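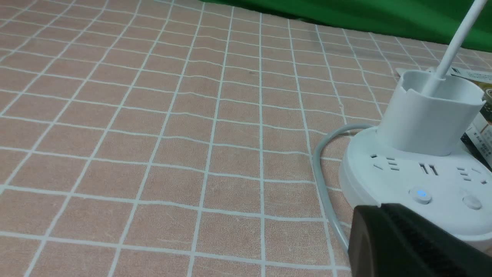
Eun-ji Sung read the night news on Radio Honport for the last time in June. The station had 2,087 listeners, and at 2 in the morning most of them were asleep. She read the weather, then the ferry times to Altlow, and her paper was finished with 30 seconds left.

She did not play the jingle. "Mother, if you are awake," she said, "I am coming home."

The telephone lamp began to blink – first one line, then the other. She put on a slow record and answered.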